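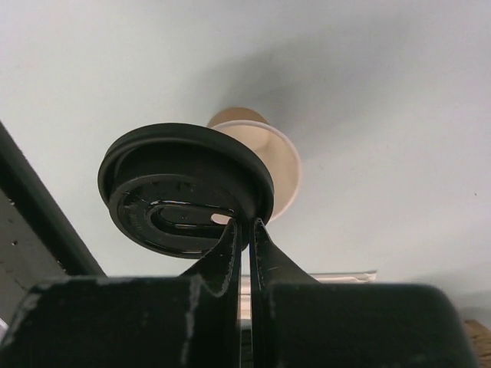

Go to Clivirer in the rain

I'm going to argue for the wet season, and I'm going to do it with a straight face, because I think most visitors to Clivirer go at the wrong time of year. They pick the dry months, when the hills are brown and the one coast road is packed, and then they come home and say it was nice. Nice! I want to shake them.

Go in July. It rains nearly every afternoon, hard, for an hour or two, and then it stops and the whole valley smells of earth and cut grass. The mornings are clear. You get up early, you walk, you see everything, and by the time the clouds roll in over Grusilness you're sitting on a porch with a plate of fried fish and no wish to be anywhere else.

The waterfall at Fogh is the best case I can make. It drops 125 feet, and in the dry season it's a wet streak on a rock. In July you can hear it from the parking lot. The trail up has 677 steps, some of them slick, so wear decent shoes and take the railing – I skipped it once and sat down very suddenly.

People tell me they'd worry about the roads, and that's fair. The back way to Studcombe does flood at the low bridge, and you may have to wait it out or go the long way, which is 42 miles and takes most of the morning. I loved it. The long way goes past the old stone chapel, built in 1747, and past field after field so green it looks painted.

Rooms are cheaper then, too, and the hosts have time to talk. Ours drew us a map to a swimming hole that isn't in any guide I own. Pack a light rain jacket, a dry bag for your phone and twice as many socks as you think you need. I'm already looking at dates for next year, and I'd take the rain again over the sunniest week they've got.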